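Listing photos out of order and tenant portal lockout, my running log

I manage a small bunch of furnished rentals in Haltport, and we run the whole lot through Skerner, which handles the listings, the leases and the tenant portal. I'm keeping this log in the open because the help pages didn't have my problem in them and maybe somebody else is fighting the same thing. Opened June 26, 2022, still adding to it as I go.

What I saw first

I went in to put up the listing for unit 23 (furnished one-bedroom, second floor, the one on Ruchti Street) and the save button just spun. No error. I waited, refreshed, and the listing was there but with no rent, no deposit and no lease start. Typed it all in again, same thing. Third time I got a gray bar that said "Request 402 could not be completed" and after that the tenant portal wouldn't let me in either, which I really didn't need with a renewal waiting for a signature!

Things I tried that did nothing

Logged out and back in. Cleared the browser. Tried my laptop, then the office desktop, then my phone on data. Turned off the ad blocker. Made a brand new draft with a different title. The new draft saved fine as long as I left the rent blank, and the second I put the rent in it was back to spinning.

So that was a clue, I guess, but I didn't see it as one at the time. I wrote to support and got the auto reply with the ticket number and a link to the same help pages I'd already read (twice).
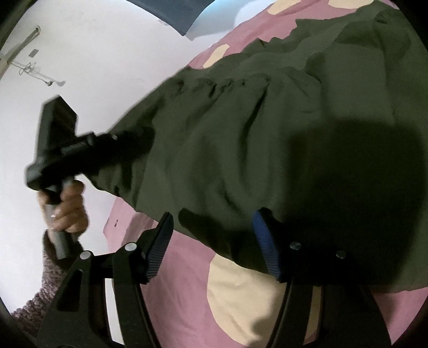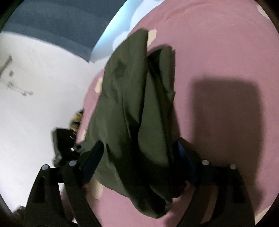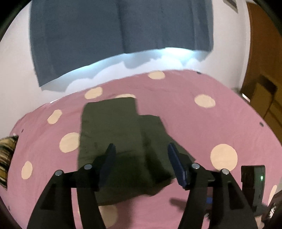 Posted by: Nulura Rentals desk

First reply from support

They came back the next morning and asked whether the account had any payment add-on hooked up. It does. We switched the deposit handling over last November so that tenants could pay it online, and I hadn't thought about it since. They asked me to open Settings, then Payments, then Connected accounts, and tell them what color the little dot was. Mine was orange. Orange means the bank connection needs to be confirmed again, and while it's waiting, anything with a dollar amount in it won't save. Would have been nice if the gray bar had said that!

I clicked Confirm, got the code by text, typed it in, and the dot stayed orange. Tried again and got told I had to wait 45 minutes between codes. Fine. Went and had lunch.

Second try

After lunch I used the other phone number on the account, the office one, and that got me a green dot on the first go. Went back to the draft and put in the rent, and it saved. Put in the deposit, $1000, and that saved too. I was very happy for a few minutes.

Then I looked at the portal and still couldn't get in. Same gray bar, same 402.

Third try, the portal part

Support said the portal keeps its own copy of the connection and it doesn't always catch up by itself. What they had me do:

Settings, then Portal, then turn off "Accept online payments."
Save, and wait for the page to reload on its own.
Turn it back on and save again.
Log out everywhere, with the button at the bottom that says just that – closing the tab doesn't count.

I did it in that order and the portal let me in. The renewal was sitting there with all its pages, and the tenant was able to sign it that same evening.

Still open

The lease start date on the Ruchti Street listing moves back one day every time I edit the description. I've fixed it by hand more than once now. Support says they can see it on their side and they've moved it to a separate ticket.

Also, two older listings have lost their pet policy line. I don't know if that's from all this or if it was missing before, so if you manage your own units in Skerner, please go look at yours and let me know in the comments.

Asked support if the orange dot could send an email when it changes. They said they'd pass it along. Until then I've got a reminder on my calendar to check the Payments page on the first of the month, and I moved the codes to the office phone for good.

Ticket status: partly solved, waiting on the date bug.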